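Lista de verificação – exposição biográfica "Família Gindale, oleiros e comerciantes"
Setembro de 2025

Âmbito: sala principal, depósito e arquivo da antiga olaria Gindale. Comentários do inspetor a seguir a cada ponto.

1. Saídas desimpedidas
Conforme. O corredor do arquivo tem 100 cm de largura livre, medidos por mim. O plano da Seltix indica mais, e gostava de saber onde mediram.

2. Extintores
Conforme com reservas. São 6, todos com etiqueta. A do depósito está preenchida a lápis, o que para mim vale pouco.

3. Vitrinas e fechaduras
Não conforme. A vitrina das cartas do fundador abre com um puxão moderado. A Fakier garante que é "folga normal do fecho". Não aceito a explicação sem ficha técnica.

4. Humidade no arquivo
Não conforme. O aparelho marcava 43% à entrada e o registo da semana repete exatamente o mesmo valor em todas as linhas. Ou a sala é um prodígio, ou alguém copiou a coluna.

5. Forno antigo
Conforme. Barreira fixa, sem arestas soltas. O painel diz que o forno foi aceso pelo fundador em pessoa, coisa que nenhum documento do arquivo confirma. Não é matéria de segurança, mas fica escrito.

6. Estantes com os livros de contas
Por confirmar. Das estantes altas, 4 não têm fixação visível à parede. Dizem-me que está por trás – peço que desmontem um painel e mostrem.

7. Iluminação de emergência
Conforme no ensaio feito hoje. Não encontrei registo de ensaios anteriores.

8. Peças emprestadas pela coleção Lục
Por confirmar. A apólice apresentada caduca em dezembro e a exposição continua depois disso. A renovação "está tratada", segundo me disseram, sem papel nenhum.

Resultado: abertura condicionada aos pontos 3 e 4. Os pontos 6 e 8 podem seguir por escrito, com anexos legíveis – cópias tremidas voltam para trás.

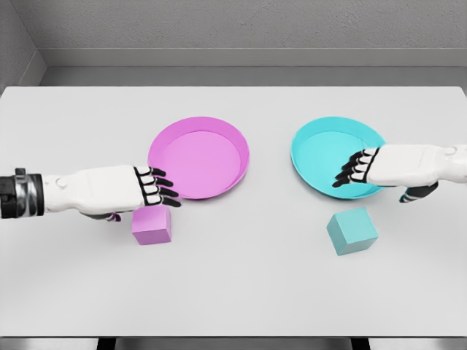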